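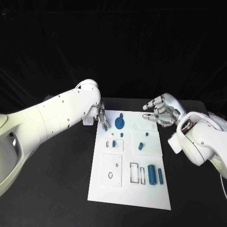 Tenmont Opens Its Riverside Trail to Walkers and Cyclists

TENMONT, July 2022 – The Nava River Trail is open end to end! After two years of clearing, grading and a whole lot of gravel, walkers, runners and cyclists can now follow the water for 17 miles, from the old mill bridge in Tenmont all the way to Waltia Lake.

"I grew up fishing along this river and could never get past the second bend without ending up in the brambles," said Dulce Quezada, trail director for the Vamik Land Trust. "In April I rode the whole thing on a test day, mud and all, and I grinned the entire way. I can't wait for families to get out there."

The trail has 79 new benches, many of them set where the cottonwoods give good afternoon shade, and 151 markers showing distance and direction. The first stretch out of Tenmont is paved and nearly flat. Past the orchards the surface changes to packed gravel, and there is one steep climb before the lake (the view from the top is well worth it).

Dogs are welcome on a leash. Horses may use the grass shoulder north of the orchards.
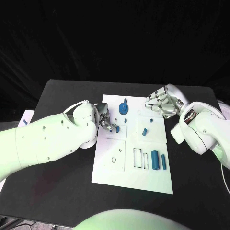 Getting There

Free parking is available at the mill bridge and at Waltia Lake, with bike racks and drinking water at both ends. The trail is open from dawn to dusk every day of the year. Printed maps are at the Tenmont library and at the Vamik Land Trust office on Mill Street, where staff can also answer questions about group rides and school visits.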